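Parts drawers at Fundel Street pass the 1,600 mark

GIRARD — If you have ever thrown out a perfectly good blender over one cracked foot, the people on Fundel Street would like a word with you, and they would like the blender too.

The Girard Parts Library, which lends out tools and gives away salvaged bits of household goods from the old shoe store at the bottom of Fundel Street, now has 1,605 parts sorted, labeled and listed in its catalog. That is a terrific number for a place that opened with one borrowed filing cabinet and a shoebox of vacuum cleaner clips. From June it will also be open on Wednesday evenings, until 9 p.m., so people who work days can finally get in and rummage.

Darlene Gill started the library after a long and losing fight with a dishwasher rack. The wheel had come off, the maker had stopped selling the wheel by itself, and the whole rack cost more than she had paid for the dishwasher secondhand.

"I stood in my kitchen holding this little wheel and thought, somebody within a mile of me is throwing away the same dishwasher today," Gill said. "And somebody was! I found it on the curb on Fundel Street two weeks later. I took the wheels off right there on the sidewalk in my work clothes."

That dishwasher gave up four wheels, two spray arms, a door latch and a soap cup with its lid still springy. Gill needed one wheel. The rest went into a drawer, and the drawer was the beginning of it.

The rules are simple. Bring in anything broken that would fit in a shopping cart. It gets taken apart at the long bench in the back, the metal goes for scrap, and any knob, hinge, foot, clip, latch, spacer or cover that still has life in it gets cleaned and put in a drawer. If you need a part, you take it. If you find at home that it doesn't fit, you bring it back and try the next one. Nothing is sold. The library doesn't take microwaves, anything with a fuel tank, or car seats, and it won't hand out parts that carry house current, so please don't ask for cords.

Rice cookers and stand mixers are the bread and butter, but the drawers wander. There is a whole row of window blind ends. There are piano caster cups, umbrella ribs, sewing machine feet and the small plastic corners that hold refrigerator shelves. Those shelf corners are the most wanted thing in the building, and anyone in Girard with a dead refrigerator is begged to think of the library before the hauler comes.

Finding a match used to be the hard part. Gill kept the early catalog in her head and in a spiral notebook, and visitors could spend a happy but useless hour pulling drawers. Liette Sandhu changed that over the winter. She spent 15 years behind the counter of a hardware store and has drawn up a sorting plan that goes by shape first and appliance last.

"People come in and say, I need the thing for my fan," Sandhu said. "Well, the thing for your fan might be the same as the thing on a lamp. So we start with what it looks like. Is it round? Does it have a hole? Does something slide into it? You get there much faster, and you don't need to know what it's called."

Her plan now covers six cabinets, painted in different colors by the art class at Girard Middle School. Round parts are in the yellow cabinet, anything with a hook or clip is in the green, and blocks, wedges and spacers are in the blue. The orange cabinet is for what Sandhu calls orphans, parts that came in loose in a coffee can or at the bottom of a toolbox with no hint of where they belong. She is fondest of that one and is always pleased when an orphan goes home with someone.

One did just last month. A man came in with a folding music stand that wouldn't stay up, and a small stop from the orange cabinet slid into place on the second try. He played them a tune on the harmonica by way of thanks, and it was pretty good.

For parts that can't be found in any drawer, there is help from across the parking lot. Brurkero, the plastics shop, has agreed to let the library send over 100 pounds of sorted scrap a month, and in return the shop will look at one hard case a week and say whether a copy could be made. Two knobs for a 1970s range have come out of the deal so far, both a slightly different brown from the originals. The owner of the range says she likes them better.

The new evening hours will have a little something extra. Zisia, the bakery next door, is going to keep its side door open on Wednesday nights and sell whatever is left from the day at half price — and anybody who has tried the poppy seed rolls will know what that means for attendance. Coffee can be carried into the library, though not to the bench.

Gill also hopes to run a take-apart night for older children once the summer break begins. The idea is to give each table a dead appliance, a set of screwdrivers and a muffin tin for the screws, and let them go at it. She tried it out with her two nieces and a toaster that had been in the basement for years, and they had it in pieces before she had finished explaining which end was up. Children will need an adult along, and closed shoes.

Donations can be left during opening hours only. Please don't leave things on the step. Rain gets into them, and the last box left out overnight had a very cross cat in it by morning (she had let herself in, and she let herself out again). If you can, tape the make and model number to the item. Photos of the label are fine too.

To look for a part before making the trip, call the front desk or send a picture of what is broken with a coin or ruler next to it. Sandhu answers most of them the same day. A paper copy of the catalog is kept at the reference desk of the town library as well, and it is updated at the end of every month.

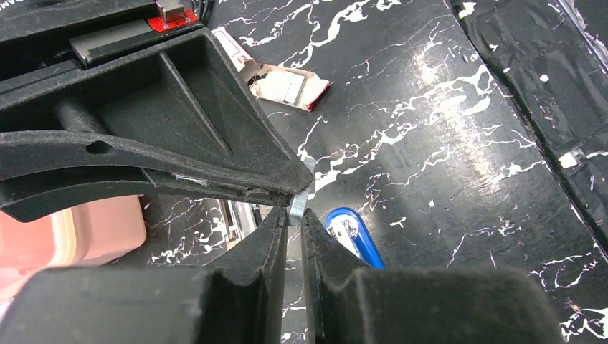 Small parts: a light-gray block touching a larger piece in black molded plastic.

Contact the newsroom | Copyright Girard community news, all rights reserved | Back to top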